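March 2021

I have finally finished moving my notes out of the old system and into paper notebooks, and since a couple of people asked how it went, I'm writing it down while I still remember.

For years I kept everything in Zinelance. Shopping, work jottings, book lists, the names of plants, what the dentist said. It was fine until it got slow, and then it got slower. When I went through it in the winter there were 203 notes with no title at all. Most of them were one line long. One said "ask about the hinge". I have no idea which hinge.

Puspita Gunawan, who I used to share a desk with, has written in notebooks all her working life. She uses the cheap ones from Lamont with the grey card cover and fills one every couple of months. I asked her how she found things again afterwards and she said she mostly didn't, and that she had stopped minding. That was not the answer I wanted but I bought two of the same notebooks anyway.

My rules, such as they are:

- One notebook at a time, everything goes in it.
- Month at the top of the page, no other headings.
- The last four pages are an index, filled in whenever I have a cup of tea and nothing to do.
- Anything with a deadline also goes on the kitchen calendar.

The index was the part I got wrong first. I started it at the front, left two pages for it, and ran out before the notebook was half full. Doing it from the back works better, as it can grow towards the writing and I can see when they are about to meet.

Pens took longer to sort out than they should have. The Lamont paper is thin and my old fountain pen went straight through it. I tried some gel pens from the stationer's on Ravby Road and they smudged under my hand. I'm now on plain blue ballpoints, the sort that come in a bag of ten, and I have stopped thinking about it.

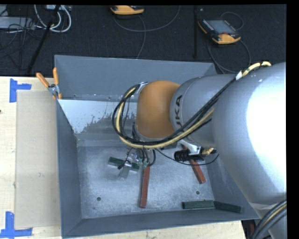

*KUKA arm at work over a metal bin.*

Getting the old notes out was dull. The export gave me one long text file with the dates in the wrong order. I read through it over some 30 evenings, a bit at a time, and copied out by hand anything I still wanted. It came to less than one notebook. The rest I saved on a memory stick, which is in the drawer with the batteries, and I haven't looked at it.

What I miss is searching. When I wanted the name of the paint we used in the hall I had to turn pages for ten minutes, and it wasn't in the index. It is now. I also miss being able to add to a list when I'm out. A notebook this size doesn't go in a coat pocket, so I carry a folded sheet of paper and copy it in when I get home — or I forget, and it goes through the wash.

What I like is that I remember more of it. I don't know if it's the handwriting or just that I'm slower. Divina Tagle, from the evening class, says she remembers where on the page a thing was, top left or near a coffee ring, and I've begun to notice the same.

The one thing I haven't moved is recipes. Those are still in a Jorkska ring binder in plastic sleeves, half of them torn out of magazines, and they can stay there. I did take out the ones nobody in this house will eat.

I'm near the end of the first notebook and expect to start the second in April. I'll number the covers this time. If anyone knows of something similar with slightly thicker paper, please leave a comment.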